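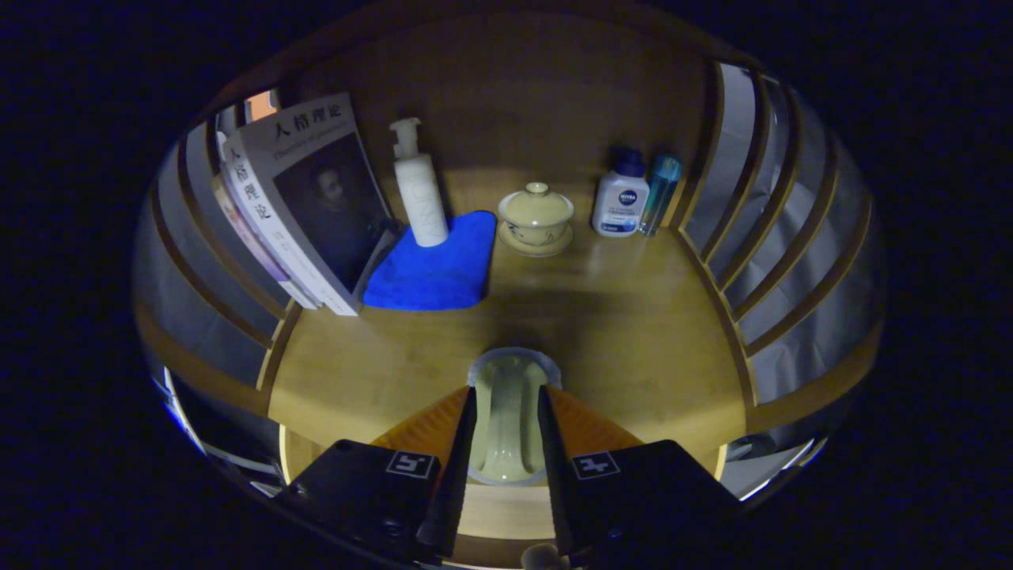
Search this site
Enter keywords
Go

Housekeeping Practice, Unit 4: Open shelves and cubbies

Notes by Thérèse Robichaud, Evmont
Read before the practical.

Open shelving has no door, so whatever is left on it is on show. Small compartments get mixed contents very quickly: textbooks, a pump bottle, a folded cloth, a piece of pottery. Today's work is clearing, wiping and resetting one compartment each.

Clearing

Take ceramics out first and stand them on a folded towel. Hold them by the body, upright, with both hands if they are tall. Bottles come next, then cloths, then books. Lift books from the middle of the spine. Pulling at the top edge tears the covering.

Wiping

Work from the back wall to the front. Bare wood wants a cloth that is damp and well wrung, followed by a dry one. Slatted sides take longer than flat ones, as dust sits where the slat meets the rib. Go along each rib, top to bottom. Do not spray straight on to wood.

Leave the compartment open for ten minutes before anything goes back.

Resetting

Books go against one side, tallest at the wall. A short row will lean, and a leaning row bends its covers over time. Use a bookend or lay the books flat. Keep copies of the same title together.

Pump bottles should stand on a folded cloth, away from paper. Fold the cloth so that it lies flat and the bottle does not rock. Check the pump is not pointing at the books.

Ceramics go back last, with a hand's width clear on each side if the space allows.

Written work

One page on a shelf you use at home: what is kept on it, what ought to move, and where. Hand in to Mackenzie Pelletier by 6 Jul 2023.

Comments (3)

Gautier
Does the page include the sketch or is that extra?

M. Pelletier
Sketch is extra. Pencil is fine.

Rundis74
I used a bit of card folded in three as a bookend and it held up all right. Paperbacks only though.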